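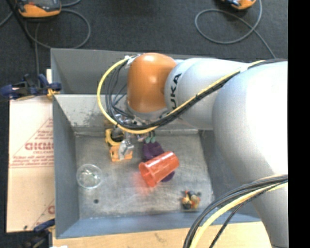 Search the help pages Go

Old metal bins: the questions I get asked most
Last updated: February

I sell second-hand metal bins and trays from a unit in Andthorpe, and I've been at it long enough to know what you're going to ask me (mostly it's scratches!). If I've missed yours, drop me a line.

Why is the floor of the bin so scratched?
Years of parts being tipped in and scooped out again. Bare metal marks very easily, and the cloudy patches won't polish away with a cloth. I quite like them myself, but if you want a smooth shiny floor you'd be better off buying new.

Can I get the brown marks off?
Sometimes. Start with washing-up liquid and a nylon scourer, then dry it straight away with an old towel. If a mark feels rough under your finger it's probably rust, so go over it with fine wire wool and wipe on a tiny bit of oil. If it feels flat it may just be a stain, and I leave those alone.

Should I repaint the sides?
Only if you fancy it. The old grey paint is usually tougher than anything I can put on with a brush, and scuffs don't hurt it. If you do paint, give the sides a good rub down first and mask the floor off, as paint on the bottom flakes as soon as you chuck a spanner in.

Will it ruin my wooden bench?
It can do, yes. A full bin dragged over wood leaves a lovely long groove (ask my kitchen table). Stick some felt or a bit of old carpet underneath, and lift it, don't shove it.

What do you charge?
The Urna size is £30 and the bigger Zendale is £69. Those are my own names for them, by the way, so it's no good looking them up! Delivery is £13 for one bin. Two or more and I'll have to work it out, as they're heavier than you'd think.

Do you sell the ones with two compartments?
When I can find them. They're brilliant for keeping screws away from everything else, and they go quickly. I had one in at £81 and it was gone by teatime.

Can I keep food or plants in one?
No to food, please. I don't know what's been in them. Plants are fine if you leave them in their pots and stand them on a tray, but don't fill the bin with wet compost or you'll be back asking me about the brown marks.

Can I come and have a look?
Of course! Wednesday is best, any time after ten. Bring your tape measure and check your shelf before you set off, and wear gloves if you plan on rummaging through the stack.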